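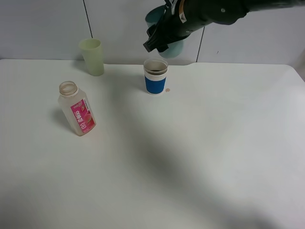

The Great Cup Swap Is On!

4 min read | 12 comments | 86 shares

If you have been in the second-floor kitchen this month you already know that the cups have taken over, and I could not be happier. For anyone who missed the January note: we are asking every table in the building to look at what it drinks from, what it pours from and what happens to all of it afterward. Paper cups, plastic cups, bottles that lost their caps long ago, bring them out and let's see them!

The idea came from Hanna Sadowski, who was clearing up after the Rovis open house and ended up with a stack of paper cups that had each held maybe two sips of coffee. She rinsed out a few of the plastic tumblers from the back cupboard (the green ones and the teal ones, you know them, they have been here longer than I have) and put them next to the coffee pot with a sign that said "Try me." By the end of the afternoon the sign had three coffee rings on it and the tumblers were all in the sink. Success!

So we made it a proper swap. The shelf by the window now holds the tumblers, and the paper cups have moved to the lower cabinet. They're still there for guests and for anybody running to the bus. Take a tumbler, use it all day, rinse it, put it back upside down on the rack. The pale green ones are the tall ones and they are my favorite for iced tea, because you can see how much you have left.

A few things we have learned so far:

Please don't put boiling water in the tumblers. Warm coffee has been fine, but tea straight from the kettle belongs in a mug.

Clear bottles make wonderful watering cans. The plants along the east hallway have never looked better, and the flat-sided bottles tuck in neatly behind the pots. Leave the caps off so they dry out between uses. Loose caps go in the jar.

Coffee drips on a white tabletop will come up with a damp cloth if you catch them early. If you don't, baking soda and a little patience. I spent a very satisfying ten minutes on one of these and would gladly do it again.

Pour out what's left before you toss a paper cup. Last week's trash bag made it halfway down the stairs before it let us know why.

The folks at Sutavico across the courtyard have asked to join in, and they are bringing a box of cups from their own cupboards. I hear there are stripes. We would love a few more odd colors too, so if you have tumblers at home that never match anything, they will match perfectly here. We have room for 300 on the shelves if we stack them carefully, and we are nowhere close, so don't be shy!

Drop-off is any day before 5 p.m. in the kitchen. Leave them on the counter to the left of the sink and Hanna will wash them and find them a spot. Names on the bottom are welcome, in marker, and one person has already drawn a very good duck.

Next month we want to look at lids. I know! I have opinions about lids and I am sure you do too, so send them along, or stick a note on the fridge under the Carimus magnet.

12 comments | Share this item

Recent items
Carimus lunch table: new sign-up sheet
What to do with a drawer full of straws
Mạc soup day returns, bring a bowl
East hallway plants: who waters what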